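Home | Gadgets | Reviews | Archive | About

My month with the Ridia

22 Aug 2021

I bought a pair of smart glasses in July and wore them most days for a month. They are the Ridia, made by a small company called Breathnach, and they came with a charging case, a cloth and a paper manual the size of a road map. I paid full price for them.

Setup took longer than I wanted. The glasses pair with a phone app called Claltier, and the app insisted on updating the firmware before it would do anything else. The first update stopped at 80 percent. I put the glasses back in the case, closed the lid, opened it again, and the second try went through. After that I had to make an account, confirm an email address, and look left and right a few times while it calibrated.

The display sits in the upper corner of the right lens. Indoors it is easy to read. Outside at noon it is close to useless, and the brightness control is buried three menus deep. I mostly used it for texts, the next calendar item, and walking directions. Directions were the best part. A small arrow shows up before each turn, and I could keep my phone in my pocket the whole way across town.

Notifications were a mess for the first week. The app stored 1,035 of them in its history before I found the switch that limits it to contacts I pick. I picked 7 people and things got much calmer.

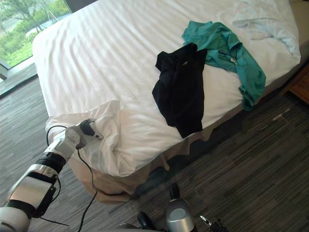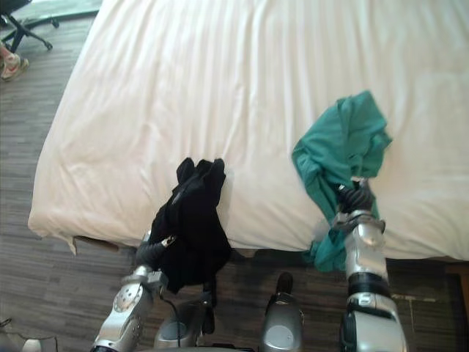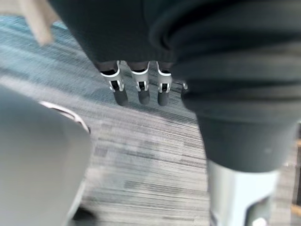
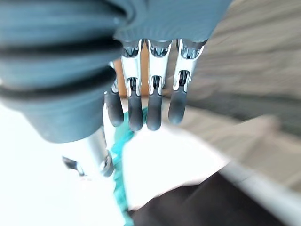
Battery life is fair. On a light day I got to dinner. On a day with a lot of walking directions I was charging by early afternoon. The case holds two full charges, but it only tells you so with a single light that is either green or orange, so I never knew how much was left.

Comfort depends on your nose. Mine got sore after a couple of hours until I changed to the larger pads. The arms are thick and don't fit well under a bike helmet. I also wear a hat in the sun and had to push it back or it would tip the glasses forward.

My friend Erzsébet Pintér has the older Flerkumon glasses and we traded for an afternoon. Hers are lighter and the speaker is louder. The screen on mine is sharper, and mine responds faster when you tap the side. She thought the Ridia menus were confusing and I can't argue with that. Neither pair understood me when I tried to dictate a message next to a busy street.

I should mention prescriptions. Breathnach sells lens inserts for $80 and they clip in behind the display. I wear contacts so I didn't order them. If you need them, check the range on their order page first, as strong prescriptions aren't covered yet.

Would I buy them again? At this price, probably not. I like the directions enough to keep wearing them, and the next firmware is supposed to move brightness to a swipe. The release notes in the app give December for that one. I'll post again when I have it installed.

Contact | Copyright 2021, all rights reserved | Back to top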